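Base housing needs one phone number

Got back from Radley in September and spent the first 14 days of it trying to get a furnace looked at. Wife was seven months along. Three offices, three forms, same answer: call the contractor. Contractor says call the housing office. Round we go.

I'm writing as a retired first sergeant, so take that for what it's worth — but we would never run a motor pool this way. Truck goes down, one person owns it. Name on the board. Everybody can see it.

Family housing, no name. 300 homes on the Budeck side and I still can't tell you who signs off on a repair.

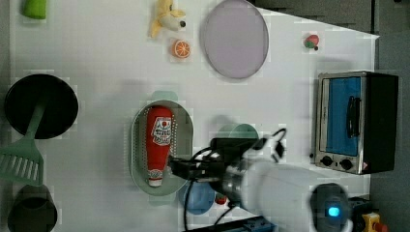
And don't tell me about the app. The app closes tickets. Mine got closed twice, furnace still out. Dehua Kong two doors down had hers closed while the guy was standing in the kitchen asking were the breaker box was.

Junior enlisted families get it worst. They won't complain, they think it lands on the soldier. Sometimes it does.

So — one number. One named person in uniform, with authority to hold back the contractor's payment. The garrison can do that without a study. Put it on the gate sign, put it in the newcomer packet, and answer teh phone after 1600.

Town hall is 27th February. Bring your ticket numbers.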